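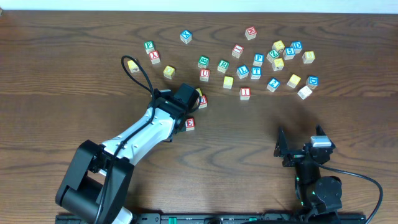
Premness 木制品厂的主要产品是儿童用木制积木、拼插件和少量桌面教具，厂区在镇子东侧，占地不大，原料棚、干燥窑、机加工车间、印刷车间和检验室沿一条南北向的通道排开。我们一行于六月上午到访，由生产主管 Ardalan Zamani 带队，路线按物料流向安排，从原料到成品，不走回头路。字母积木是该厂产量最大的品类，结构为立方体，本色木质，面上印彩色字母或数字，外加彩色边框，颜色用蓝、红、绿、黄四种，绿框的 F 和红框的 X 都属于这一系列。单从外观看工艺并不复杂，但立方体六个面都要见人，任何一面的毛刺、色差或套印偏移都会直接暴露，所以工序数比同尺寸的单面印刷件多出不少。

原料棚

原料以榉木为主，另有一部分椴木，用于教具底板。板材进厂后先按厚度分垛，垛间垫条，端面涂封端剂。Zamani 介绍，榉木干缩率偏大，端裂是主要损耗来源，封端做得不及时，整垛的出材率都会受影响。棚内四面通风，顶部加了遮阳，地面为水泥，找坡向西侧排水沟。垫条的上下位置要求对齐，现场看到的几垛基本做到了，靠里侧一垛有两层错位，陪同人员当场做了记录。

干燥窑

干燥窑共 2 座，为常规蒸汽加热式，供应商是 Halvorsen。控制柜设在窑门右侧，显示干球温度、湿球温度和风机转向。风机定时换向，以减小材堆两侧的含水率差。干燥基准分段执行，前段低温高湿，后段逐步升温降湿，末段做一次调湿处理以释放内应力。出窑后的板材不直接上线，需在恒湿间内平衡一段时间，再用针式含水率仪抽测。随行的 Hooman Ansari 做过多年木材干燥，他问到应力试件的取样位置，厂方的做法是每窑取上、中、下三层，各锯一片叉齿试件，观察齿端弯曲方向。Ansari 认为还应补取靠近风机一侧的试件，厂方表示可以考虑，未作承诺。

机加工车间

车间内依次为四面刨、多片锯、截断锯和倒角机。板材先刨成方条，再截成立方体。截断是尺寸精度的控制点，横截面的锯痕深度直接决定后续砂光时间。现用锯片直径 710 毫米的一台专做粗截，精截另用小径锯片，二者不混用。Zamani 解释说，过去曾用粗截机兼做精截，端面烧痕较多，砂光不掉，只能降级。

倒角之后进滚筒。滚筒内不加磨料，靠工件之间相互摩擦去除毛刺，每筒装载量按容积控制，装得过满则翻动不充分，过少则棱角碰伤增多。滚筒噪声较大，设在隔间里，进入需佩戴耳罩。车间的除尘为中央式，主管沿屋架敷设，各机台支管上装有闸板，停机时手动关闭。我们注意到有一处支管软管老化，接口处积有细粉，Setareh Dehghan 提出后，班组长用胶带临时封住，并登记待换。

印刷车间

印刷采用移印，胶头取凹版上的油墨，转印到工件表面。一个面的图案分边框和字符两次完成，两次之间有短暂的表干时间。六个面依次翻转，由夹具定位。夹具槽的间隙是套印精度的关键，间隙大则偏，间隙小则工件放不进去。车间现有 16 个工位，其中靠窗的几个用于打样和小批量订单，其余为连续生产。

油墨为水性，色号由 Tremel 配制后整桶送来，厂内只做黏度调整，不自行调色。黄色的遮盖力最弱，在颜色偏深的木料上容易发暗，所以黄色面一般要加一道底白，成本相应增加。蓝色和绿色没有这个问题。红色的问题在耐摩擦，早期批次送检时掉色偏多，后来更换了树脂体系才稳定下来。厂方不愿透露具体牌号，参观者也没有追问。

印完的工件进隧道式烘道，网带输送，长度不大，出口处有风冷段。Dehghan 问到夏季车间湿度对表干的影响，答复是六月以后要把网带速度调低，具体数值由班组长根据手感判断，没有写进工艺卡。这一点我认为值得改进，手感判断换人以后很难延续。

检验室

检验室面积较小，分外观检验和理化检验两部分。外观检验在标准光源下进行，检验员把积木倒在浅色台面上逐块翻看，缺陷分为木质缺陷、加工缺陷和印刷缺陷三类。木质缺陷里最有争议的是矿物线，既不影响强度也不影响安全，但部分客户不接受，Plaltden 的订单就明确列为退货项。厂方的处理办法是截断后加一道分选，带矿物线的料转到内销。

理化部分有跌落、扭力、拉力和涂层耐唾液等项目，重金属迁移委托外部机构。负责检验的 Ewurabena Amoah 演示了跌落试验，跌落后检查有无开裂和尖点。她还展示了留样柜，每批留样按批号入格，最近的批号是 810。留样格里附有当批的含水率记录和油墨桶号，追溯链条比较完整，是本次参观中文件管理做得最好的一个环节。

包装与库房

包装线为半自动，积木按字母表配套，装入布袋或纸盒。配套方式是料斗分格，每格一个字母，操作员按顺序取放，末端用称重法复核。称重法能查出少装，查不出错装，例如少一块 M 多一块 N 时重量不变，木材密度本身的波动还会掩盖个别差异。Shahab Pakzad 建议加装视觉检测，厂方说已经询过价，目前的产量支撑不了这笔投入，短期内仍靠末检抽查。

库房采用先进先出，货架不靠外墙，地面有防潮垫板。布袋装产品另加塑料内衬，以免运输中吸潮。纸盒堆码限高以外箱标识为准，现场没有超高的情况。

交流情况

参观结束后在二楼会议室座谈，时间不长。讨论集中在两个问题。一是干燥后的平衡时间能否缩短，Ansari 的意见是不能，平衡不足会把问题推迟到印刷以后才出现，那时工件已经附加了全部加工成本。二是边角料利用，目前锯末和刨花全部送锅炉，短料头一部分做成小尺寸积木，余下的也作燃料。Zamani 提到有人上门收购榉木料头用于烟熏食品，价格尚可，但要求不含任何涂层，分拣的人工还没有算清楚。

座谈后领取了一份工艺流程简图和两套本色未印样块，样块已交 Dehghan 保管，拟用于含水率对比测量。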